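Stories > Short fiction > Workshop

The Murkwood Cell

When Cyrill Danzer came back to Murkwood, the arm had been dropping blocks for 2 days. They told him this at the gate, before he had put down his bag.

"It picks well in the morning," said Elline. "After lunch it becomes stupid."

She had the night shift and should have been at home. Her coat was already buttoned. Cyrill asked who had touched the gripper last, and she looked at the floor, and so he knew it was Mathias Kaufmann.

The logbook lay on the window sill. The last page said Sep 17, 2018, in Kaufmann's square handwriting, and below it: pads changed, zero not checked. He was a man who would write down his own mistake and then leave it for another person. Cyrill had worked beside him for many years and had never decided if this was a virtue.

He took off his watch and began with the simple things. He tightened the clamps on the bin. He followed the hose with his thumb, all the way along the arm, listening for air. There was none. He put in the test program, the slow one, and ran it 60 times, and he wrote a small line on the paper for each miss. At pick 41 the fingers closed beside a block and went up with nothing, very serious, like a waiter carrying an empty tray.

"Again," said Cyrill to the arm.

It was an old habit. Bondarchuk, who taught him the trade, used to speak to machines in a low voice, and he said it was for the mechanic and the machine did not care. Bondarchuk also said that you must never repair a thing while you are angry with the man who broke it. Cyrill made coffee and waited until he was less angry.

Elline had not gone home. She sat on a crate with the coat still buttoned.

"Will you tell Dutia about him?" she asked.

Dutia paid for everything. Dutia sent a person each quarter to ask why there were people.

"I will tell them that the zero was wrong."

"And was it?"

He did not know yet. He lowered the tool by hand, a little at a time, until it stood just above the metal, between the red blocks and the green ones.
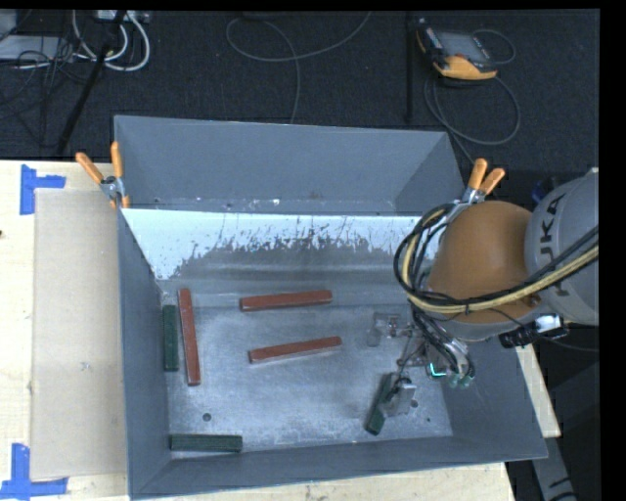 He slid a strip of paper under the pad and pulled. It came too easily. He went down a tenth, then another tenth, and pulled again, and now the paper held for a moment before it let go. Kaufmann's new pads were thinner than the old ones. That was the whole secret — two tenths of a millimeter, and a man too tired to check.

He wrote the number in the book under Kaufmann's line. Then he started the program at full speed and Elline stood up to look. They did not speak until pick 60.

"Go home," he said.

"And after lunch?"

"After lunch I will be here."

She unbuttoned her coat and went to see if there was coffee left.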